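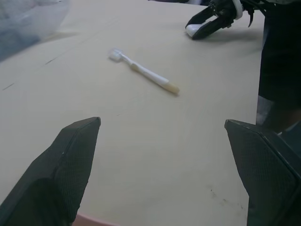 Celeste Patrício once promised her high school guidance counselor that she would major in accounting. She lasted one semester at Tamayo College, got a C in the intro course, and signed up for printmaking on the grounds that it met after lunch.

This fall the college is giving her the whole second floor of the Sandov Gallery. "Carry the Remainder," a show of 42 woodcuts and etchings, opens in September and stays up through the end of the semester. Admission is free, as was most of the paper, according to Patrício, who printed her early work on the backs of old ledger sheets the business department was throwing out.

"I did learn one thing in accounting," she said by phone from her studio in Rivinov. "They had very good paper."

The gallery takes up what used to be the campus dining hall, and alumni of a certain age may notice that the big north wall, where her largest prints will hang, is where the tray return was. Patrício washed dishes there for 2 years. She has asked for no plaque.

Her best-known series, "Nullia," gets a room to itself. It is a set of 20 maps of a town that doesn't exist, complete with bus routes, a flood zone and a zoning dispute over a car wash that runs through nine of the prints and is never settled. A collector once wrote to ask about buying property there. She sent him a print of the tax rates and he dropped the matter.

Also on view is the college's own Patrício, a student etching of a heron that hung in the registrar's office for years with the label "Goose." It has been cleaned, reframed and relabeled. The registrar's staff has asked for it back when the show closes, and would like to keep the old label.

Patrício, 52, will give a talk at the opening at 6 p.m. and teach a one-day workshop for students the next morning. Sign-up for the workshop began in July and filled before lunch. The waiting list is being kept at the gallery's front desk, and is led at the moment by two members of the accounting faculty.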